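Pressemitteilung

Imhof bringt die graue Kiste zurück: »Tretmont« ist ein offener Behälter für alles, was keinen Platz hat

Vuncombe, im Oktober. Jeder Betrieb hat eine Ecke, in der Dinge landen, die gerade keiner braucht und die trotzdem niemand wegwerfen darf. Der Ordnungsausstatter Imhof hat dieser Ecke ein Produkt gewidmet. Es heißt Tretmont, ist grau, rechteckig und oben offen. Mehr Ausstattung war im Entwicklungsteam nicht durchzusetzen.

Vorausgegangen waren sieben Monate, in denen unter anderem über einen Deckel verhandelt wurde. Die Befürworter führten den Staub ins Feld, die Gegner den menschlichen Charakter: Was einen Deckel hat, wird zugemacht, und was zugemacht ist, wird beim nächsten Umzug ungeöffnet mitgenommen. Der Deckel wurde gestrichen. Ein Prototyp mit Deckel steht noch im Musterlager in Vuncombe. Was darin liegt, ist derzeit nicht bekannt.

Tretmont richtet sich an Werkstätten, Packtische, Lager und Haushalte mit Keller. Der Behälter ersetzt im Imhof-Sortiment die Reihe Prisine, die mit herausnehmbaren Trennstegen geliefert wurde. Rückmeldungen aus dem Kundendienst zufolge wurden die Stege in der Regel sofort herausgenommen und anschließend in den Behälter gelegt. Imhof hat diesen Arbeitsschritt nun ins Werk verlagert und lässt die Stege weg. Restbestände von Prisine sind noch erhältlich, die Stege einzeln ebenfalls, falls jemand welche hineinlegen möchte.

Zur Grauwahl gibt es ebenfalls eine Vorgeschichte. Im Gespräch waren Salbei, Sand und ein Ton, den die Agentur »Morgen« nannte. Im Probebetrieb sah Salbei nach zwei Wochen aus wie Grau, Sand nach einer. Bei »Morgen« konnte man sich nicht einigen, welche Farbe es vorher gewesen war. Grau hat außerdem den Vorzug, dass man den Inhalt erkennt. Ein blassgelber Ring am Boden fällt auf, ein flaches blaugrünes Teil ebenso. Nur bei grauen Kleinteilen rät Imhof zu guter Beleuchtung und etwas Geduld. 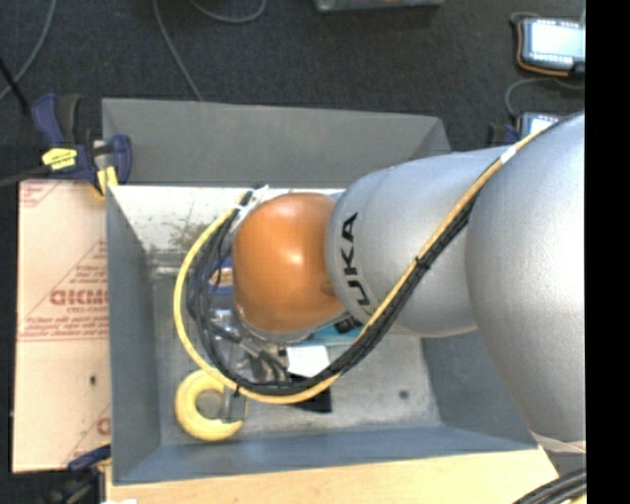 Zum Aufräumen selbst gibt Imhof der Lieferung ein Faltblatt bei. Es empfiehlt, sperrige Stücke zuerst herauszunehmen, Flaches nicht unter Dickes zu legen und am Ende der Schicht einmal hineinzusehen. Der letzte Punkt war intern umstritten, er galt manchen als Zumutung. Eine Beschriftungsfläche ist vorgesehen. Wer darauf »Diverses« schreibt, tut das auf eigene Verantwortung, eine Umtauschmöglichkeit besteht in diesem Fall nicht.

Die erste Auflage umfasst 890 Behälter. Davon gehen 252 an Betriebe, die bereits im Sommer vorbestellt hatten, die übrigen kommen in den freien Verkauf. Ab einer Abnahme von 200 Stück gewährt Imhof einen Mengenrabatt und ruft vorsichtshalber noch einmal an.

Bestellungen nimmt der Vertrieb in Vuncombe ab sofort entgegen. Muster können im dortigen Ausstellungsraum zwischen 9 und 16 Uhr besichtigt werden. Bitte nichts hineinlegen.

Pressekontakt: Imhof, Abteilung Kommunikation, Vuncombe
Abdruck honorarfrei, Belegexemplar erbeten.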